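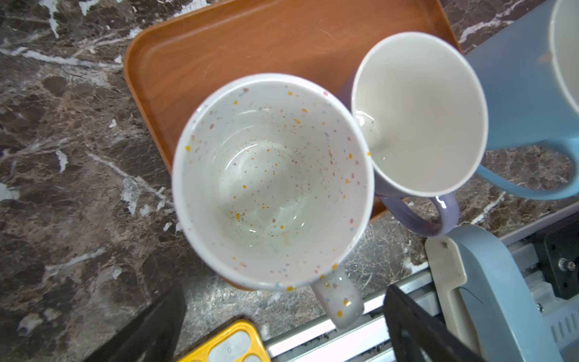 *Wrist camera view over the mug tray. The gripper fingers and rail are along the bottom.*

# Multero two-finger gripper kit, review after a full build

The Multero is a parallel gripper sold as a kit for small desktop arms. I bought two of them, one for each arm of the bench cell at Drullanora, the shared workshop where I rent a bay. The kits cost $249 each from Kovács, shipping included. I paid for both and have no arrangement with the seller.

The test task is clearing and setting out mugs from a serving tray onto coasters. It sounds easy. Glazed ceramic is slippery and round, the mugs are different heights, and the handles rule out half of the possible approach angles. A gripper that can do this job without constant tuning is good enough for most of what I want from a home arm.

## What comes in the box

- Gripper body, with the servo already fitted
- Rail and carriage parts
- Black slotted fingers, plus one spare pair
- Camera bracket with screws
- Corrugated cable sleeve, cut to length
- Printed quick start sheet

The full manual is a download. It covers an older version of the wrist plate, and the hole pattern in the drawing does not match the plate supplied. The correct pattern is in the quick start sheet, so read that first. I drilled one plate from the drawing and had to make another.

No tools are included. You need hex keys in the 2 mm and 3 mm sizes, a small Phillips driver and thread locker. Use the thread locker on the finger screws. I left it off the first gripper and the fingers had developed visible play by the end of the second session.

## Assembly

The first kit took a long evening and the second took much less. Most of the difference was the carriage. It has to be square to the rail before the screws are tightened, and there is no alignment mark. I clamped the fingers closed on a flat steel bar and tightened everything with the bar in place. Both grippers now close parallel, with no gap at the tips that I can see.

Cable routing is the weak part of the design. The sleeve is stiff and wants to hold a large arc. If it is tied down too close to the gripper it pulls on the connector when the wrist rolls. If it is left too free it swings into things at the back of the table. I ended up with clips along the arm and a generous loop near the wrist. A softer sleeve would fix this and I may swap mine.

The camera bracket is fine. It holds position, and the camera sees the fingertips and a useful area in front of them. Looking straight down into a mug makes the rim easy to find, and the speckled glaze gives the tracker plenty of texture. Plain glossy interiors are harder. Reflections there move with the camera, and my edge detection treated them as a second rim until I masked the inside of the circle.

## In use 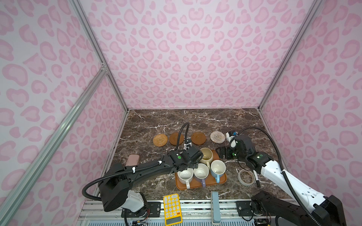
*Both arms at the tray, with the coasters along the back of the table and the green status lights on.*

The bench is a dark marble top inside an aluminum frame. The base joints are at the front corners, so each arm reaches away from the operator and over the tray. I set the mugs down with their handles toward the front edge where possible. This leaves the far side of the rim clear for a finger.

Grip on the rim is good. One finger goes inside the mug, one goes outside, and the force setting can stay low. Gripping around the body is less reliable. The wide mugs are close to the maximum opening, so a small error in the approach means a finger lands on top of the rim. The software reports this as a completed grasp. It should not, given that the servo position is plainly wrong for a closed grip. I added my own check on the position value and recommend that every buyer do the same.

Mugs that touch each other are the worst case. The fingers need space on both sides of the wall, and two rims in contact leave none. My workaround is to nudge one mug away with a closed gripper before attempting the pick. It is slow, but it works on most attempts.

Placement on the coasters depends on the coaster. The smooth saucer-shaped ones tolerate a small offset. The woven ones have an uneven surface, and a mug released slightly high can rock before it settles. Lowering until the servo current rises, then opening slowly, gave me the best results on both types.

The status light deserves a mention. It is on the side of the gripper body and can be read from a normal standing position. Green means ready. I use it more than the log window.

Noise is acceptable for a shared space. The servo whines while holding, at a level similar to a desk fan.

## Wear and spares

I have logged 762 grasps across the two units. The finger slots show no cracks. One finger has a polished patch where it meets the ceramic, and I have moved it to the spare position. Replacement fingers are sold only in pairs. Kovács shipped mine from Groltasstead without trouble, though they were out of stock from January until well into spring.

## Summary of findings

**Good:** stiff fingers, repeatable closing position, solid camera bracket, clear status light.

**Poor:** outdated manual, stiff cable sleeve, no alignment mark on the carriage, false grasp reports.

**Rating:** 3 out of 5 as shipped. With a position check in software and a better sleeve I would raise it by a point.

I would buy it again for rim grasps and light objects. For wide mugs held by the body, look for something with a larger opening – the Multero is at its limit there, and tuning will not change the travel of the rail.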